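Water quality and vase life: what the retail trial measured
Speaker notes, version for handout

Slide 1. Title
Leave up while people sit down. Mention that the data tables are in the packet and do not need to be copied from the screen.

Slide 2. Scope
The talk covers cut stems after they reach the shop. It does not cover growing, harvest stage or air freight. All stems came from one wholesaler, Tomaszewski, in dry boxes. Transit time was on the box label and was not controlled by us. If asked about wet-packed stems, say they were left out.

Slide 3. Why stems stop drinking
Three causes, in the order they matter at retail. First, bacteria in the water grow on the cut surface and plug the vessels. Second, air enters the vessels when the stem is cut dry, and the column of water breaks. Third, the plant seals its own wound. The first can be managed with clean buckets and a biocide. The second is handled by recutting and by low-pH water, which moves up the stem faster. The third varies by species and we have little control over it.
Do not spend more than two minutes on this slide. Most of the room knows it.

Slide 4. Trial design
1608 stems, split by species and then assigned to treatments by lot. Treatments: plain tap water, tap water with commercial food at label rate, tap water with food at half label rate. The half rate is included because that is what many shops end up using when one packet goes into a large vase.
Each vase held 500 milliliters at the start. Water was topped up with the same solution, never changed. End of vase life was called at bent neck, petal drop or visible mold, whichever came first. Two people scored each vase separately and differences were settled the same day.

Slide 5. Bucket hygiene
Read the swab results from the table. Point out that buckets rinsed with hot water alone were close to unrinsed buckets. Detergent and a brush made the difference, followed by a sanitizer left to drain. Stacking wet buckets undid part of the gain, probably by holding water between the walls. 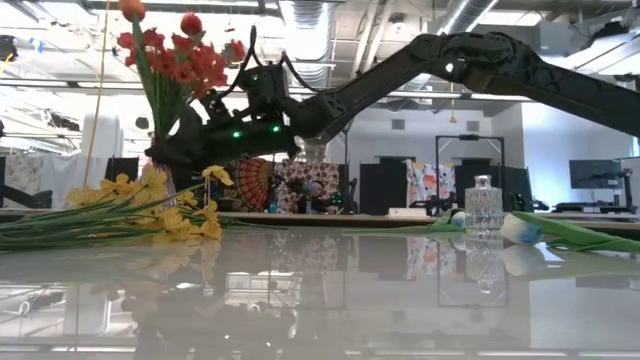 Harish Chacko
Postharvest Technical Lead, Traltetti

Slide 6. Half rate is worse than it looks
This is the main result, so slow down. Flower food has sugar, an acidifier and a biocide. At half rate the sugar is still enough to feed bacteria, while the biocide is too weak to hold them back. In roses, half rate gave a shorter vase life than plain tap water in 463 of the paired comparisons. The water turned cloudy earlier as well.
Expect an objection here about hard water. The answer is on the next slide.

Slide 7. Alkalinity
Hardness and alkalinity are different measurements and suppliers mix them up. Alkalinity is the one that resists the acidifier. The Futine site has high alkalinity and the solution there stayed well above the target pH even at full label rate. The Atavden site did not have this problem. Shops should ask the utility for the alkalinity figure and pick a food made for it. Softened water is not a fix. It adds sodium, and carnations in particular respond badly.

Slide 8. Recutting
Recut length made little difference once the dry end was gone. Blade condition mattered more. Dull clippers crush the end and leave torn tissue in the water. Underwater cutting helped in roses but gave no measurable gain in carnations or chrysanthemums. If the underwater basin is not changed often, it spreads bacteria from bunch to bunch, and the benefit goes away.

Slide 9. Temperature
Hydrate in the cooler where possible. Warm water is often recommended for fast uptake. We tested it on one species only and would not extend the result to others. Ethylene is a separate issue; see the packet for the list of sensitive species.

Slide 10. Limits
One wholesaler. One season, with deliveries starting in January. Room light was constant, so shops with window displays should expect shorter vase life than the table shows. No tulips.

Slide 11. Questions
Likely questions: bleach in place of food (short-lived, no acidifier, easy to overdose), copper coins (no effect found), lemon soda (works in part, sugar level hard to control).
Backup slides 12 to 14 have the pH curves by site. Slide 13 has the axis label corrected from the earlier handout.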